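4.2 Small round things and the container

Advice on tidying tends to treat the container as the answer. Buy a clear box, the reasoning goes, and the loose items on a table will end up in it. We were not convinced when we began this part of the study, and the results have not won us over. Of the 244 tabletops in our set, 125 had at least one open container within easy reach of the loose items. If the advice held, those tables should have been plainly tidier than the rest. By our scoring they were not.

Part of the trouble lies in what gets counted as "put away." Earlier work by the Milau group scored a table as tidy once most of its small items were inside something. That rule is easy to apply and hides a good deal. A box that holds a jumble of red, green and black shapes scores well under it, even if a person looking for one item would have to tip the lot out. We also doubt that the Milau coders could tell items apart through frosted plastic as reliably as they report. Ours could not, and we dropped item-level scores for any container whose walls blurred what was inside (Figure 6).

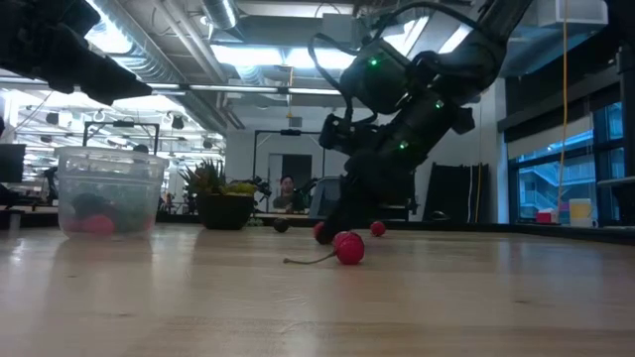 Reading time for this section: 6 min

Figure 6. Wooden tabletop with a translucent container, a potted plant, and small round items lying loose, among them a red cherry shape with its stem.

The table in Figure 6 is a fair test of the two scoring rules. Under the Milau rule the container does the work, and the table comes out as partly tidy. Under ours, the loose items count separately, and so does their spread. The red ones and the dark one do not lie together in a group, and the cherry shape sits well forward of the box. Whether a dark round item is a plum or a ball makes no difference to the score, though it made a large difference to our coders, who spent more time arguing over names than over positions. We now suspect that a share of the disagreement reported in this field is of the same kind.

The potted plant raises a separate question. The Eyvindsson checklist leaves plants out, on the grounds that they are meant to stay where they are. That may be so, but a planter takes up table space like anything else, and leaving it out makes a crowded table look roomier on paper. We kept plants in.

None of this shows that containers are useless. It shows that having one nearby is weak evidence of anything, and that a tidiness score resting on it should be read with care.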